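Zetico Stitch — suture planning and control software for two-arm surgical robots

Software / Research tools / Zetico Stitch 2

Closing a cut is the sort of job that looks easy in a demo and eats a grad student's entire winter. Zetico Stitch is the planning and control package we wrote after it had eaten a couple of ours. It takes the endoscope feed and the joint readings from your arms, works out where thread, tissue and tools are, and plans the next move. You keep your robot. You keep your weird cable tensioning ritual too.

Version 2 was released in April 2020. It replaces the Jasari planner, which some of you still run and which we will go on answering mail about, with gradually shorter answers.

What's in the package

Thread tracker
Follows black suture as a single curve through loops, crossings and places where it ducks behind a wrist. When it loses a section it says so and marks the gap, and the planner treats the gap with suspicion. Earlier versions guessed. They guessed with great confidence.

Wound mapper
Finds cuts in the surface, open or partly closed, and keeps the line of the cut apart from red staining nearby. Knots already in place are stored with their tails, so a leftover end doesn't get grabbed as the working strand. Cuts may run in any direction and share one field of view, as on this sheet with three stitched incisions and both instruments in over the lower half.

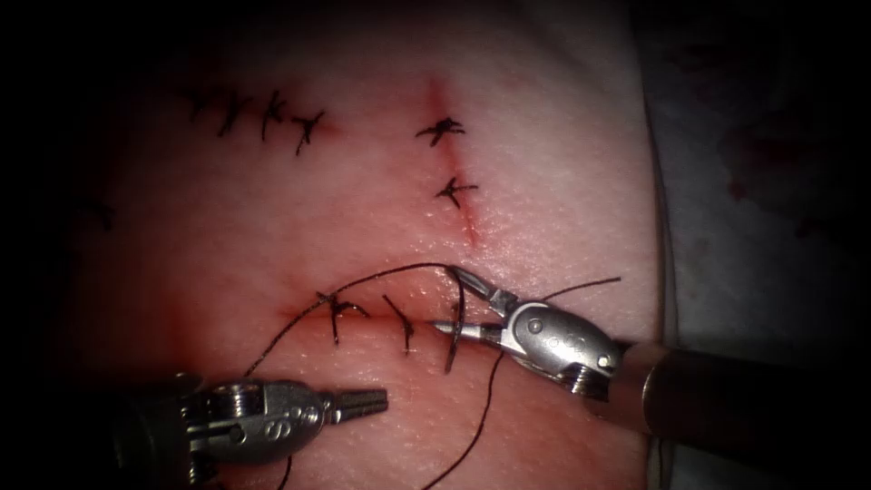 Two-arm planner
Plans both instruments together and checks the wrists and shafts as well as the tips. Most of our early collisions were between parts that Lorenz Sutter had left out of the model to save time. It did save time, briefly.

Replay and labeling
Scrub through a recorded run with the planned paths drawn over the video. Labels can be corrected by hand and fed back to the tracker. Hiba Sayegh wrote the keyboard shortcuts and will defend every one of them.

What you need

A Linux workstation with a recent graphics card, a calibrated camera, and arms that accept Cartesian or joint targets. Drivers for the Leitner and Vimari research consoles are included. Anything else goes through the adapter interface, documented over 329 pages — the index is good.

What you don't get

Clinical approval, for one. Stitch is for bench research and training only. It also won't calibrate your camera for you, and bad calibration is behind most of the support mail we receive.

Ordering

Part no. 552, single lab license, with updates for 2 years. Quotes and trial licenses: Seema Pant. Driver questions: Beat Leitner, preferably with a log file attached.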